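Villel District Forensic Laboratory
Progress report to the Valderrama Fund
17 Sep 2024

Casework backlog
The toxicology section has cleared the cases held over from May. Two examiners moved across from the documents section to help, and both will stay until the end of the grant year. DNA reporting is still slower than agreed — nine reports went out past the time limit, all of them waiting on a second reader.

Equipment
The Fullura evidence tracking software is running in two sections. Staff can now see where an exhibit is without calling the storeroom. The link to the police records system is not finished. Stomo, the contractor, has sent a revised schedule and we have accepted it.

Training
New staff completed the course on sealing and labeling exhibits. The course on courtroom testimony was put off and will be held next quarter. Its cost is unchanged.
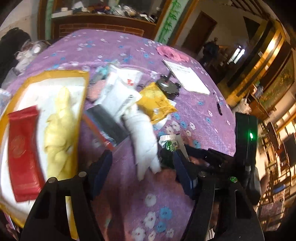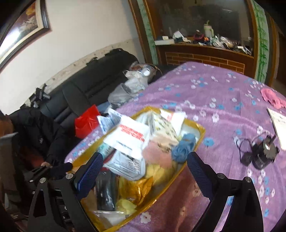

Spending
Salaries and supplies are within budget. Repairs to the cold room went over, and we ask to cover the difference from the travel line, where money is left.

Next steps
Hire a second reader for DNA reports. Finish the police records link. Send the fund a full list of overdue cases with the next report.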